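Mulder two-finger gripper kit: a long review, and one fault you should know about before you buy

I've been putting off writing this one up, partly from wanting to be fair to a product I like a good deal, and partly because the week it went wrong was the same week I had promised my sister I'd help her move. So forgive me if parts of this read like two evenings stitched together. They are!

The Mulder kit is sold as a pair of two-finger parallel grippers with mounting plates, cables, a little power board and a thick envelope of screws. I bought mine in March from Rallix, who were quick and friendly and put in spare fuses without being asked. Putting the first gripper on took me most of a morning, and the second one went on in the time it took the coffee to drip through. The screws are good, the holes line up, and the printed guide is clear right up to the page on cables, where it gets oddly shy.

That page matters, so I'll spend a while on it. The cable plugs into the side of the gripper and has to travel somewhere. The guide says only to "leave enough slack for full movement," and if you do what it says you get a generous loop hanging off the side of the wrist. Full movement is fine with that loop. Working inside a box with walls is another matter. 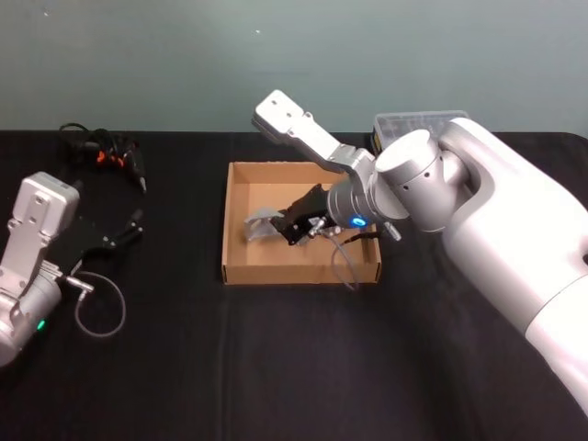 Reaching into the tray with the right arm. Note the gray cable loop going down over the corner.

My test job was picking small items out of a shallow cardboard tray and setting them down elsewhere on the cloth, over and over, which is about as plain as this work gets. For the first long stretch the Mulder was lovely. It closes gently, it opens promptly, and the fingers stay square to each other. I had an older Jedent gripper before this, and I used to have to nudge one of its fingers straight every few days, so you can imagine how pleased I was.

Then, on a perfectly ordinary pick, the right gripper closed halfway and stayed there. There was no beep and no message that meant anything to me. The software carried on believing the fingers were shut, so the arm lifted, swung over and went through the whole business of putting down a part it had never picked up. I stood there with my hand on the stop button feeling rather foolish, and it was a good minute before I pressed it. 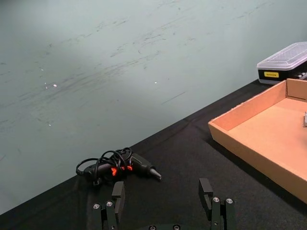 The fault took me the better part of two evenings to find, and I'd like to save you those evenings. My first thought was the power board, and I was wrong. My second was the fingers themselves, so I opened them wide, checked the screws on each bracket and tried again with nothing in the way. They moved perfectly. I had a hot glue gun out by then, its cord looped up over its own body, and looking at those loose coils was what finally got me thinking about the gripper's cable. A soft loop will catch on anything you give it. Mine had been dragging over the cardboard each time the wrist went down, and the pull had worked the connector loose by a hair. It was enough to drop the position signal and still leave the status light looking cheerful.

So I ran a proper trial, with the cable left just as the guide suggests, and kept a tally on the back of the packing slip. Over 70 picks in the tray I had 19 where the signal dropped out for a moment, and 7 of those ended with the fingers stopped partway. Picking from the open cloth, with no walls to rub against, I had none at all.

A half-closed gripper is a nuisance. A half-closed gripper on an arm that thinks all is well is a safety matter, and I don't want to wave it away just because the thing I happened to be picking up was harmless. If the part had been heavy it could have been let go anywhere along the path. And it is so very tempting, when the fingers stop, to reach in and wiggle the plug. Please press the stop first, and take the power off the gripper before your hand goes near it — mine came back to life on its own twice, the moment the connector seated again.
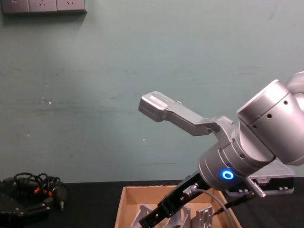 Chanida Ruangrit wrote in after I posted my first short note on this, and she had seen the same thing: "Ours did it with the cable taped down, so I wouldn't trust tape alone. The tape held the cable but the plug still took the pull every time the wrist turned. We ended up fixing a clamp to the bracket, right next to the connector, and it has behaved ever since. I'd still like Mulder to make the software stop when the signal goes. A clamp shouldn't be the only thing between you and a dropped part."

I agree with every word of that, and I borrowed the clamp idea the same night. I used a small one from Benon that I had in a drawer, put it as near to the plug as it would sit, and took up the slack so the loop stays well above the walls of the tray. You do want to swing the wrist through its whole range by hand before you power up, in case you've made it too short. I had, the first time, and had to do it over.

I also wrote to Mulder. Engelbert Zwahlen answered from their support desk, very politely, and said a revised cable page was being prepared. About the software he would only say that he had passed it along. I'd have liked more than that, but he did offer me a replacement cable at no charge, and I took it.

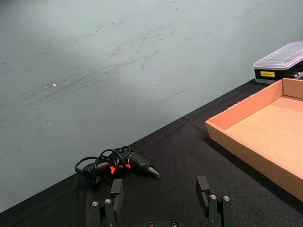

Where it stands now

With the clamp on and the new cable in, I've logged 1,616 picks from the same tray, and the signal hasn't dropped once. The fingers are as square as the day I mounted them. I check the plug with a fingertip each morning before I switch on, and I suppose I'll keep doing that for as long as I own the thing.

Would I buy it again? Yes, I would, and I'd buy the clamp in the same order. For a careful person working alone at a bench it's a very nice gripper at a fair price. For a classroom, or anywhere people lean in over the table while the arm is running, I'd wait until the software learns to stop by itself. I've taken a full star off for that, and half of another for the cable page.

If yours has done something similar, do leave a comment and tell me which way your cable was running. I'm especially curious about left-hand mounts, as my left one has never given me a moment's trouble and I'd love to know why.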